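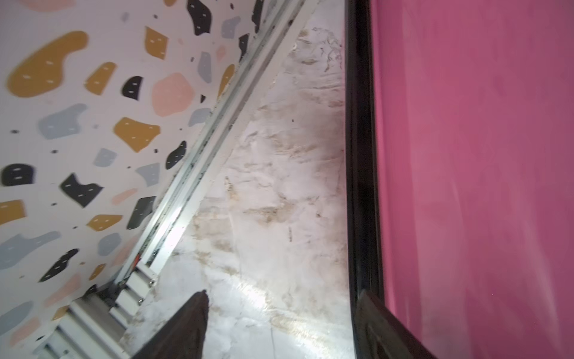
Terrazzo-style print in mustard yellow, black, pale pink and blue-grey.

Product review: Panon Lema large hard-shell suitcase
Prepared for the Idumel Travel Equipment Register
Assessor: Faraji Mushi
Second reader: Yabsira Yimer

The Lema is the largest case in the current Panon range, with a stated capacity of 80 litres. It is intended as checked luggage for trips of a week or more and is sold in several plain colours as well as the terrazzo-style finish assessed in this review. The Register purchased its sample at the full retail price in June. Panon was not informed of the assessment and had no part in it.

Exterior and finish

The print consists of irregular rounded shapes on a white ground. Many of the larger shapes carry small white flecks, and fine black dots are scattered between them. The effect is livelier than the catalogue illustration suggests, and staff who handled the sample agreed that it would be readily identified on a baggage carousel. Travellers who prefer restrained luggage should consider one of the plain finishes, which are identical in construction.

White luggage marks easily. Rubber scuffs were acquired on the first outing of the trial and came away with a damp cloth and mild dishwashing liquid. A line of ink from a courier's pen proved more stubborn and was still faintly legible at the close of the assessment. Abrasive cleaners are not recommended, as the manufacturer's care card warns that they may dull the print.

A bright pink rim borders the shell at the opening. Opinions on this detail were divided. The assessor considers it well judged, given the pale pink already present in the print; the second reader would have preferred grey.

Interior and lining

The Lema opens flat into two sections and requires a good deal of clear floor. In a small hotel room this is a genuine inconvenience, and buyers accustomed to top-opening soft luggage should measure the space available to them at home before purchasing.

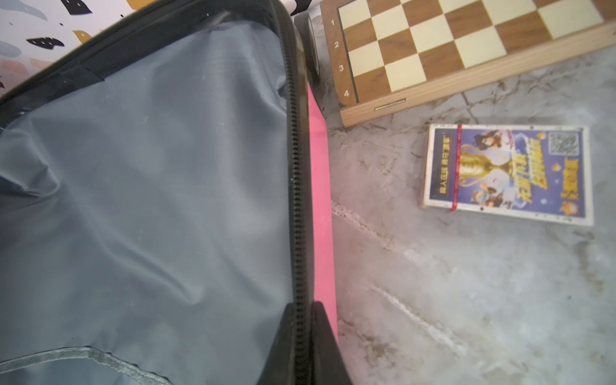

Interior of the open case, with blue-grey lining, black coil zip and pink rim.

The lining is a smooth blue-grey fabric, sewn with piped seams and finished with a lighter grey trim. It sits a little generously within the shell and creases readily. Lint shows against it, and a handheld vacuum with a soft brush is the most practical means of keeping it presentable. Stitching was checked along all accessible seams at the beginning and end of the trial and no loose threads were found.

The blue-grey colour was well received. Dark socks, charging cables and similar small items are easier to find against it than against the black linings common at this price. No washing instructions are supplied for the lining, an omission that the manufacturer should correct.

Zip and closure

The main zip is a coil type in black. It ran freely when the case was moderately filled. With the case packed to capacity, the corners required some care, and assessors found it best to close the long sides first and to press down on the shell while drawing the sliders around each bend. The sliders did not catch on the lining at any point. A coil zip can be forced open with a pointed object, as is true of most zipped hard-shell luggage, and travellers carrying items of value should take this into account.

Wheels and handling

The black wheels were satisfactory on tile, timber flooring and sealed footpaths. On coarse bitumen they were noticeably noisy, and on gravel the case had to be tilted and pulled. The telescopic handle locks at three heights. Its highest setting was comfortable for the taller assessor, while the second reader used the middle setting throughout.

Comparison

The nearest competitor held by the Register is the Skosus large case, which offers a quieter set of wheels and a deeper lid. Its lining is thinner, however, and the only patterned option is a narrow stripe. The Skosus is preferable for those who walk long distances with their luggage. For taxi and airport use, the Lema is the better-finished article.

Warranty

Panon provides a warranty of five years covering the wheels, handle and zip. Cosmetic wear to the printed surface is excluded. Proof of purchase is required, and return freight is payable by the customer.

Assessment

The Lema is recommended for general holiday travel, with reservations concerning wheel noise and the upkeep of a white exterior. The sample has been retained for loan and may be inspected at the Idumel front counter on request.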